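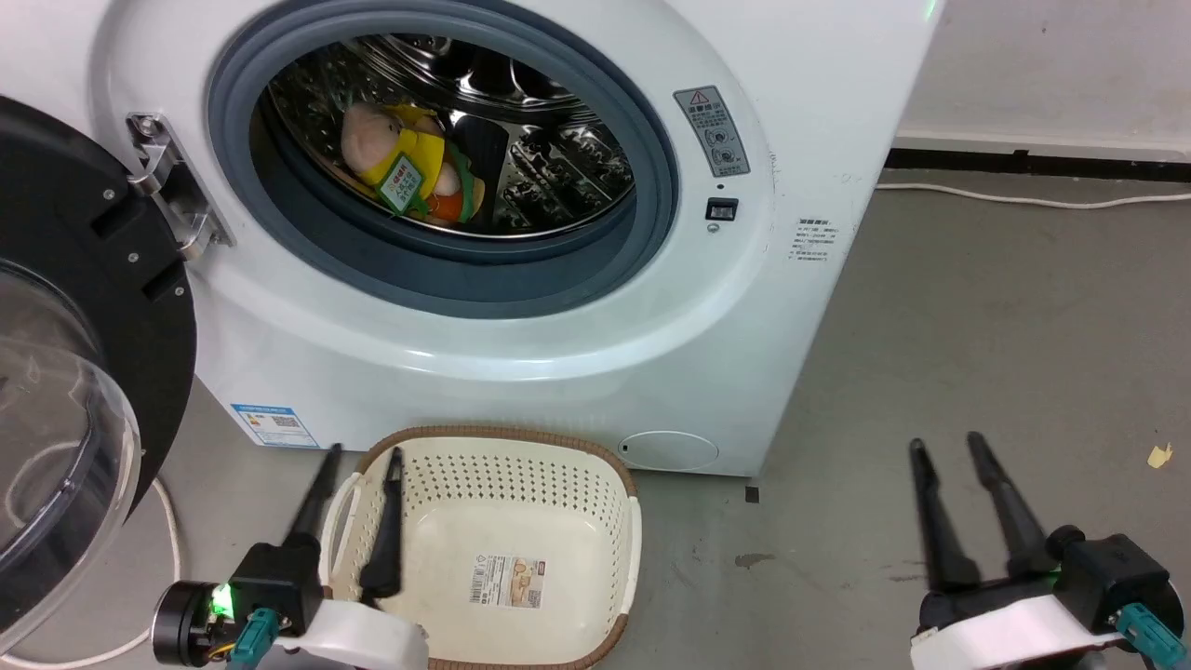
Equipment review: Plillico two-arm training kit
Prepared for the Tromilmont College Robotics Club by Montri Paisan, 26th May

The club bought one Plillico kit for the household tasks project, in which students teach a pair of arms to unload a front-loading washing machine into a basket on the floor. The price was £2,387, against £3,537 for the Grellutico set considered at the same time. This review is intended for other colleges with a similar budget.

Assembly took two club meetings. The printed manual is clear on the wiring and poor on calibration, and members relied on the supplier's website for the latter. The teal connectors are keyed and cannot be fitted the wrong way round.

The two-fingered grippers are the best part of the kit. The black fingers taper well and suit soft items such as plush toys and small towels. They are less suited to flat, thin items; a single sock against the steel of the drum remains difficult. Over 50 trial runs with a soft toy, the team recorded 27 successful transfers to the basket. Most failures occurred at the lower lip of the door gasket, where the toy caught and was dropped.

Reach is adequate for a machine standing on the floor, provided the door is fully open. The club would have welcomed a longer forearm. The motors are quiet enough for use in a shared teaching room, but they should be rested between long sessions.

Spare fingers are sold only in sets, and delivery was slow. One set ordered for the Yurt competition in July has yet to arrive.

The kit is recommended for supervised students aged sixteen and over. Clubs working mainly with paper or card should consider a different gripper.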